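Baert Hand-Held Gripper Pair
Left and right units, sold as a set

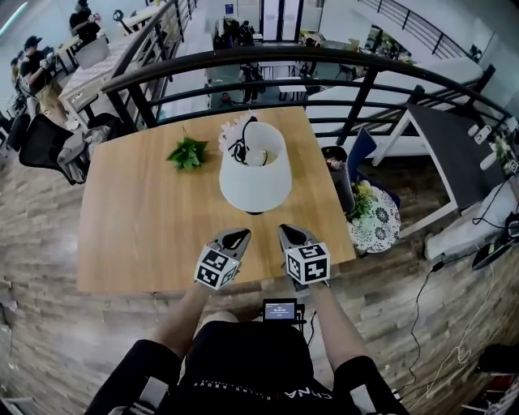 The Baert pair is the set we reach for first when we want to find out how a job should be done before we ask an arm to do it. You hold one gripper in each hand and work at a normal table, at a normal pace, and the tracking follows the printed marker cube on each unit. We've put three hand-held sets through our bench at Clerar this spring and this is the one people keep asking to borrow! Small household things make the best trials, we think. A table lamp with a white fabric shade and a black cord looped over the top is a great test, as the gray fingertips have to come in toward it from the front and there's a soft shade, a bulb and a loose cord all in one spot. Try that with a stiff metal jaw and you'll see why we like these.

Fingertips
The tips come off with one small screw and swap in a minute or so. Noman Ansari did most of our comparing and likes the medium tips for fabric and paper. The firm ones are better for mugs and tools.

Against the Morberg
The Morberg set is lighter and closes faster - lovely for quick sorting. The Baert has a smoother squeeze, and Talha Rind got cleaner tracking from it when turning the wrists inward. If your work is mostly pick and drop, look at the Morberg too.

In the box
Left and right gripper
Marker cubes, fitted
3 pairs of fingertips (soft, medium, firm)
Fakasholm carry case

Good to know
Wipe the marker faces with a dry cloth only. Spare tips ship in 7 days.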